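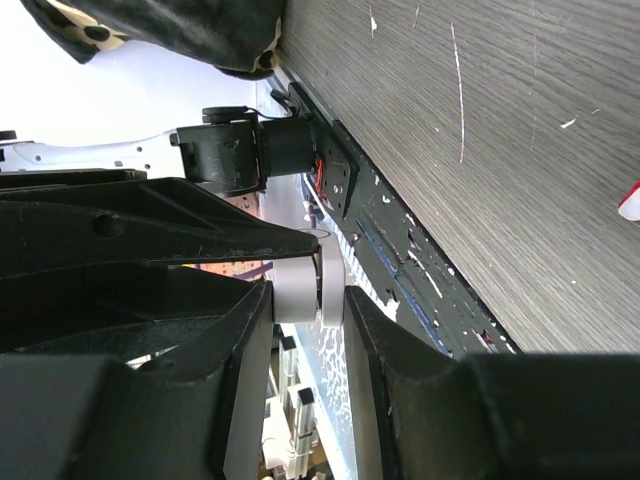
Did the night ferry to Drekberg still run in winter?
Only when Tokarz felt like it.

Urszula knew that. Went down to the dock anyway, one bag, her mother's coat, the letter folded in the lining. Wind off the water. Lamp on in the ticket hut so somebody was in there.

"Closed," said Tokarz through the glass.

"Your light's on."

"I'm reading."

She put the money on the ledge. 48, all of it, coins mostly. He looked at the coins and then at the coat.

"That's Celina's."

"She's my mother."

"Was she well? When you left?"

Urszula didn't answer. He shut the book. Took him forever to find his boots, one under the stove, one out on the step full of rain. Then the rope, the engine coughing, teh whole boat shaking like an old dog. Drekberg was 3 lights on the far side. Then two, then fog.

"Who've you got over there," he shouted.

"Henryk. My uncle. He hasn't talked to her in 7 years."

"He'll talk to you."

"He doesnt know I'm coming."

Tokarz thought about that for half the crossing. Near the other bank he dug in his jacket and pushed the coins back into her hand, cold, a button in with them.

"Tell him it was Bogumił brought you," he said. "Then stand back from the door."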